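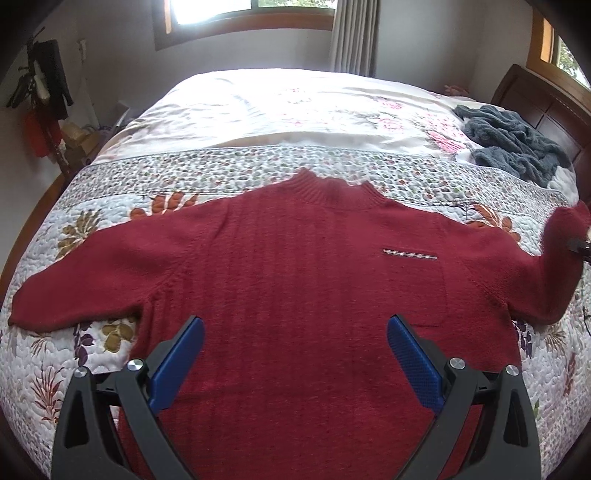
Sketbridge Hand-Held Teaching Gripper

If you have ever tried to teach a robot arm to fold a sweater by steering it with a joystick from across the room, you already know how long an afternoon can get. The Sketbridge lets you skip the joystick altogether. You hold the gripper in your own hand, do the job the way you would do it at home, and the recording goes straight into your training set – no arm needed until you are ready to try out what it has learned.

We have put a good deal of thought into the fingers. They are black with triangular cutouts, and each one carries a blue textured pad on the inside of the tip, made with knitwear and bedding in mind (thick collars, ribbed cuffs, sleeves that like to wander off on their own). Pads do wear down, so please treat them as a spare part and keep a set in the drawer.

What you get
Gripper with camera mount
Two pairs of finger pads
Charging cable, 50 inches
Carry case
Printed starter guide with 23 household tasks to practice on

Good to know
The Sketbridge works with the Magnusson arm, and the same fingers bolt onto both, so what the camera sees while you are teaching stays close to what it sees when the arm takes over. Owners of the older Stuswood arm will need adapter plate 301, sold separately.

Our own folding set, recorded in bedrooms and laundry rooms in and near Skurkville, holds 194 demonstrations, and you are welcome to download it and mix it with yours. Start slowly, keep your wrist loose, and let the fingers open all the way before you reach for the next fold. It feels a little odd for the first few sweaters, and then it gets to be rather pleasant work!

Replacement pads and adapter plates ship from Skurkville.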